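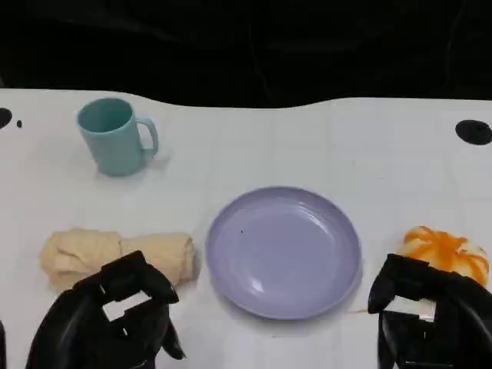
Mug, plate and rolled towel on the grid table, both grippers down at the front.

Comparing two sets of fingers for the Bendevus arms this month: the stock ones and a set from Didodgate. Same table, same objects, same controller gains for both.

Plate first. Stock fingers got under the rim 58 times out of 72. Didodgate got 66, but they close slower and I had to add a short wait before the lift.

The towel is harder. Both sets pick it up fine – the trouble is letting go. Fabric catches on the stock tips and drags a few inches on release.

Mug by the handle was even. I stopped after 20 tries each.

Mahsa Moradi asked about the wrist camera. Still the old one. The Mekum unit gets mounted in October, and I'll rerun the plate with it before changing anything else.

Next up is unrolling the towel with both arms. Will post numbers for that too.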